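Laying a Tile Backsplash Behind a Counter

Plan the layout before opening the adhesive. Measure the wall from the counter surface to the underside of the cabinets, then mark a level line at the height of the first full row. Counters are seldom level over a long run, so the line is drawn from a spirit level and never from the counter edge.

A brick pattern offsets each row by half a tile. Dry-lay one row along the counter and shift it until the cut pieces at both ends are wider than a third of a tile. Number the cut pieces on the back in pencil.

Clean the wall with a degreaser, let it dry, and prime any bare plaster. Spread adhesive with a notched trowel over a section 640 mm wide. Larger sections skin over before the tiles are set. Press each tile in with a slight twist and insert spacers at the corners. Leave a gap of one spacer between the bottom row and the counter. This gap takes silicone, not grout.
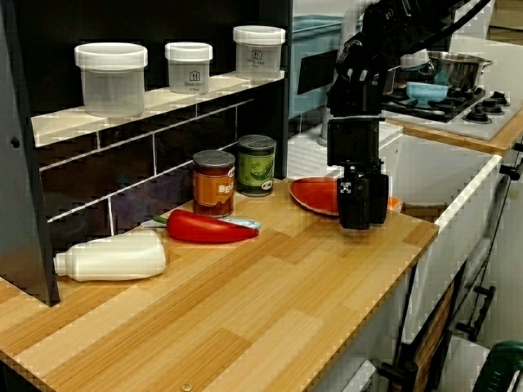 Black tile with white grout in a brick layout, over a light wood-grain counter.

Wait 12 hours before grouting. Mix the grout to the consistency of thick yogurt and push it into the joints diagonally with a rubber float. White grout next to dark tile shows every uneven joint, so wipe in small areas and rinse the sponge often. Polish off the remaining haze with a dry cloth once the joints are firm.

Run the silicone bead last, in a single pass, and smooth it with a wet profiling tool. Keep water off the joint overnight.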